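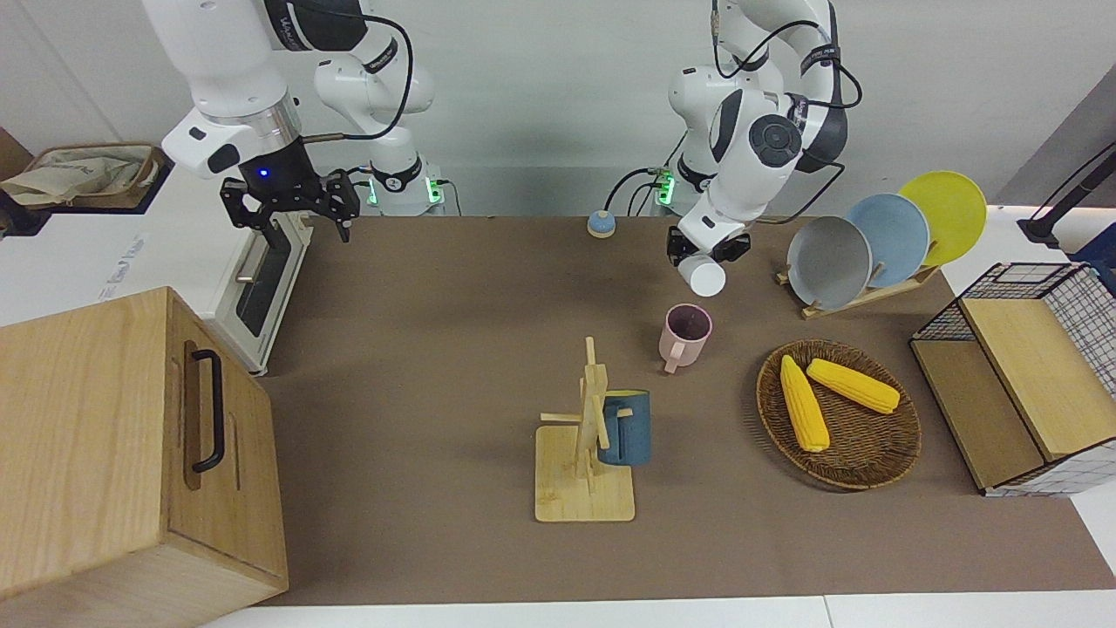

The two-arm bench at Dretton, with the mug stand and plate rack on the table. The left gripper is holding a small white cup upside down.

Gripper trials: first results from the Dretton bench

We have started comparing two sets of gripper fingers on the two-arm bench at Dretton. The first is the standard set that came with the arms. The second is a softer-faced set from Jenda, which Sheehan has been using on its packing line and recommended to us in the spring.

The test is a kitchen job. The arms have to put mugs on a wooden mug tree and stand plates in a rack. We chose it after the Brotia project asked for something closer to a real home than the blocks and pegs we used last year. Mugs are awkward. The handle has to be turned the right way before the peg will go through it, and a glazed side gives the fingers very little to hold on to.

Each set of fingers gets the same list of tasks, in the same order, with the controller settings left alone. We run 50 attempts at a task before moving on to the next. By the end of November we had logged 381 attempts, most of them with the standard fingers.

The standard fingers are good at thin things. They close squarely on the rim of a plate and can pick up a cup by its edge. They do less well on the side of a full-size mug, where the grip tends to creep as the wrist turns. The Jenda fingers hold the side of a mug better, and we were able to lower the closing force by 14 per cent without more drops. They are thicker, though, and they catch on the next plate when the rack is full. We have had to widen the gap between plates to get through that part of the list.

Changing fingers takes longer than we would like. Both arms need to be re-zeroed afterwards, and the wrist cables have to be checked for slack before anything moves. Allow 2 hours if you have booked the bench straight after a change.

Still to do are the plate tasks with the Jenda fingers and a mixed run, with one set on each arm. The mixed run was Sheehan's idea and will need a small change to the controller files. Results will go in the shared folder as each task is finished. If you have an object you would like added to the list, leave it on the shelf by the bench with a note of its weight.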